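Skikton bench book, November
Table covering and tape grid, third look

Still not convinced by the grid. Writing down why before I get talked out of it again.

Background for anyone picking this book up cold. The brown covering went down because the bare top was glaring and plates were skating on it. Fair enough, both complaints were real. Then the tape went on top, blue, in lines both ways, and since then every set-down gets written up by cell, as though the cell were a measurement. Praditz sold us the roll at 1,000 mm wide. The Siddiqui sheet (pinned by the door, and please leave it there) gives the cell width as 498 mm for the large layout and 174 mm for the small one. I have yet to see a note of which layout we are supposed to have on the table. Maham says small. The sheet in the drawer has large circled. I'm not guessing.

My complaints, in the order they annoy me:

The lines were put down by eye in places. You can feel it if you run a ruler along them. I checked one crossing against a square this morning and it was 5 mm out by the end of the ruler. One crossing proves very little, I know. I stopped there because the square I had was the chipped one.

The tape has a width. Which edge is the line? I have been using the left edge and I'm fairly sure Shoaib uses the middle. Neither of us ever wrote it down, so older entries in this book could be either.

The tray has raised edges and they are not thin. "Tray in cell" can mean the rim is in, or the flat part is in, or someone liked the look of it.
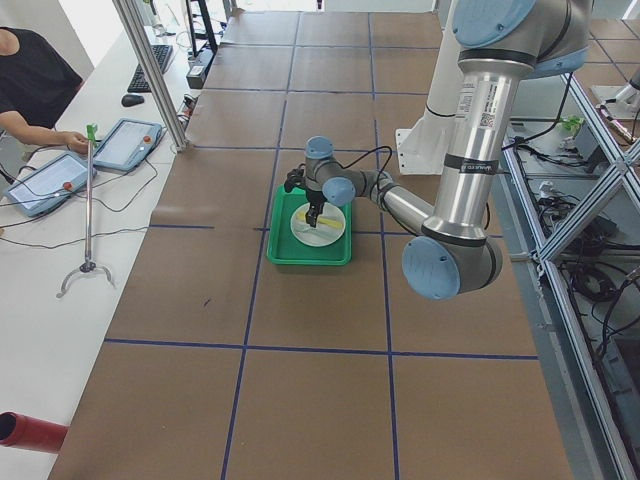
Green tray near the middle of the table, white plate in it, yellow piece lying on the diagonal.

The plate is round and the tray is not, so the plate can sit quite a way off center and still read as "plate in tray" in the log. All the tape tells you is which box the tray is in. It says nothing about the plate, and the plate is what half of these entries are supposed to be about. Same again with the yellow piece, which can lie at any angle and gets no angle in the notes at all. Diagonal is a word. It would take ten seconds to write which two corners of the tray it points at.

I'll say something for the tray. The green is easy to find against brown, and against the white of the plate too. I was against it when Maham picked it (looked like cafeteria stock to me) and I'm prepared to let that one go. White plate on bare brown would probably have done just as well, but then there's no rim to stop anything that rolls.

Covering itself: flat enough, matte, no glare that bothers me. I expected it to buckle along the tape and I can't point to a place where it has. Mark that one down against me. I don't trust it over a damp spell and I'd like somebody to look at it again then. Do not tape a patch over a patch. If a piece needs replacing, replace the piece.

Tape is another matter. Got down and looked along the end by the white pedestal, where the rows ought to be easiest to follow.

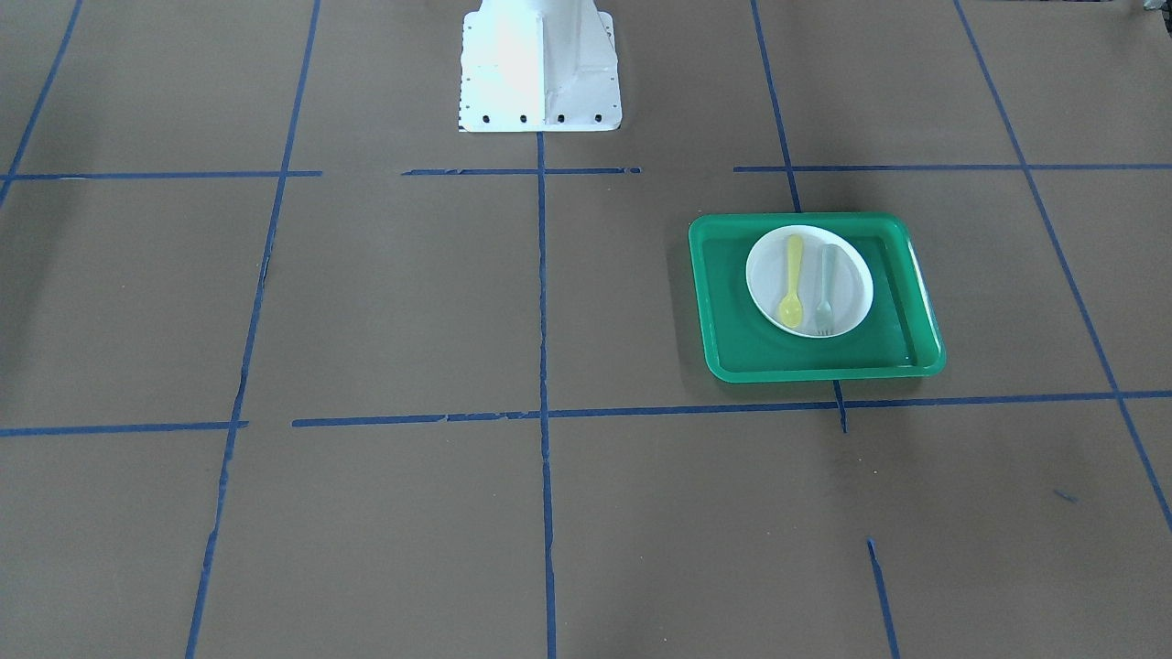

Pedestal end of the grid. Rows are broken, and the long strip in the lower row is nicked along its length.

If we are going to call them lines they should be continuous. The row nearest the base plate is three pieces with gaps. The next row down is in pieces as well, and the long piece tilts up a little toward the right, unless my eye is off, and it may be, I was at a bad angle. Either way I would not want to take a number from it. Parts of it look torn. Could be the tape was ripped by hand off the roll, could be things dragging across. I asked and got two different answers with equal confidence, so I have written down neither.

Shoaib's argument is that the gaps don't matter, the eye fills them in. My eye does fill them in. My eye also filled in a line last month that had never been there and I logged a whole afternoon against it. See the crossed-out page.

What the grid is good for, as far as I can tell:
- putting the tray back more or less where it was
- telling a person across the room where to look
- stopping people leaving mugs on the table (this has worked better than the sign did)

What it is not good for is anything with a decimal point. I would be happy if we all just admitted that and stopped copying cell names into the distance column. The distance column wants a tape measure, the steel kind, from the table edge, two readings.

The Revo marker idea came up again, dots at the crossings in place of strips. Not against it in principle. Dots don't fray, and a dot doesn't have a left edge to argue over. But they will vanish under the tray, which is the one place you want to read them, and I can see us adding tape around the dots by the end of the week. Not spending money on it until someone tries it with an ordinary pen on a scrap of the same paper.

Also to sort out: names for the cells. "Far middle" means one thing standing at the desk side and something else from the other end.

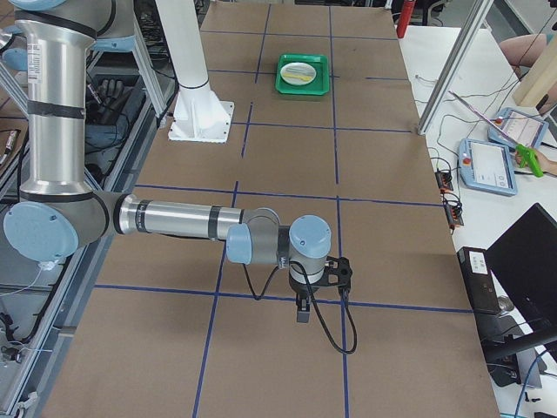

Maham Janjua: I don't agree that the names are hopeless. Letter the columns, number the rows, start at the corner nearest the desk, write it on the covering in pencil and we're done before lunch. The ruler business bothers me more than it used to, I'll give you that. But you checked one crossing with a chipped square and you want to throw out the whole grid on it. Check the rest first. And it's the small layout, I keep telling you, ignore the circle, I circled it to ask a question.

Noted, and left in as written. Pencil, fine. I would like to see whether pencil can be read from where people stand, and I doubt it. I'll do the crossings properly once I have a square with all its corners. On the layout, if the circle was a question, then the sheet needs the question written next to the circle.

To do, my list, add to it if you like:
- good square, from the other room
- decide on left edge or middle of the tape, write it inside the front cover
- measure one full cell both ways, compare with 174 and with 498, settle it
- relay the broken rows by the pedestal in single lengths, cut with scissors
- plate position and the angle of the piece get their own columns from now on
- Shoaib Tanoli to say which edge he has been using, and since when

Stopped at 4:40. The cell has not been measured yet, Shoaib had the steel tape.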